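**Kitchen handling project, Reltbridge: progress to January**

Spending is within the grant. Of the 21 items on the equipment list, three are still to be ordered: the second arm, its stand and a spare wrist camera. Nuwan Mollah has two quotes for the arm, one from Stalton and one from Talukder. Stalton is cheaper, but its price leaves out the controller cable and the first service visit. We have asked for a revised figure.

Work on handles and bars has taken up most of the arm time this quarter. Gripper pads are the main running cost. We budgeted for 119 pads over the year and now expect to need some 175, so Nabila Liem has moved money from the travel line to cover them.
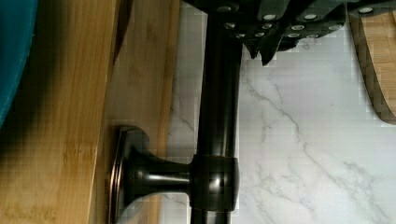

**Can the second arm wait until next year's budget?**

It could wait until April at the latest. After that the two-arm tasks in the plan would slip, and we would be paying for bench space at Danerton that we could not fully use.

The bench rent is fixed until the end of the grant. Delivery for either arm is quoted from the date of order, so we would like your approval before the end of February. The stand can be bought locally and does not need a separate decision.

Still open:

- revised quote from Stalton
- insurance for the second arm
- whether pads can be bought in bulk at the lower price

Nabila will send the updated budget sheet once the Stalton figure is in.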